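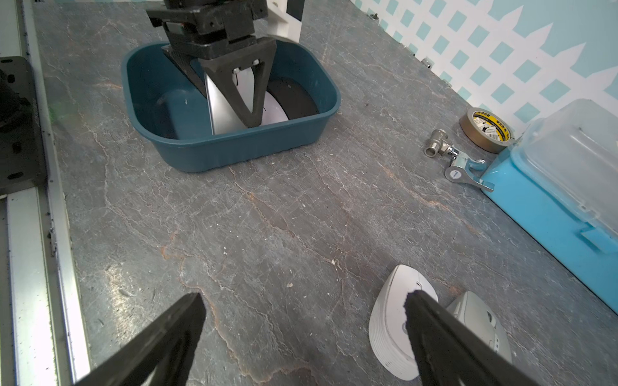 GAMING CORNER / Tips for the Home Setup

Keeping your game room from turning into a swamp

May 2021

I play a lot of games. Way more than I admit to my family, anyway, and after a year of spending most evenings at the same desk I started noticing things. The crumbs. The humming. The weird smell from behind the TV stand (dust on a hot vent, thank goodness, and nothing worse!). So I've been cleaning as I go, and these are the habits that stuck.

Start with the console vents. I used to blast mine with canned air while it was running, which is a great way to push fluff deeper inside. Now I shut it down, unplug it, let it cool and go over the grilles with a soft paintbrush. Then the vacuum, held a few inches off. It takes me 9 minutes and the fan noise dropped so much that I could hear the rain in Zurside, the farming game I've sunk 300 hours into. I had no idea there was rain.

Controllers next. A wooden toothpick along the seam gets the gunk out, and a cloth barely damp with rubbing alcohol does the grips. Don't pour it on! I killed the left stick on my old pad that way and had to finish Seidel with a character who walked in circles. For the rubbery bits I go easy on the alcohol, a little soapy water on a well-wrung cloth is kinder.

Mice get sticky around the scroll wheel and on the little feet underneath. Unplug it or switch it off, flip it over and scrape the feet gently with a fingernail. If you use a cloth mouse pad, wash it in the sink with dish soap and cool water, roll it up in a towel to squeeze it out and dry it flat. Mine needs a whole night. I once put it back too soon and my desk smelled like a pond until the weekend.

Cables! I label both ends with masking tape, because every black power brick looks the same to me once it's behind the furniture. Hook-and-loop straps beat zip ties, you will want to undo them sooner than you think.

Cartridges and discs live in a shoebox with dividers cut from cereal boxes. I sort by what I'm playing now, what I'll play next and what I'm kidding myself about. Grika has been in that last section since September. The manual for Vuser is in there too, if anyone wants it.

Oh, and snacks. Chopsticks for chips. I know how it sounds, but I've been doing it for 3 months and my keyboard has stopped crunching. Keep a spare pair in the drawer, they wander off.

Next time I'm tackling the headset pads, which are peeling all over my ears.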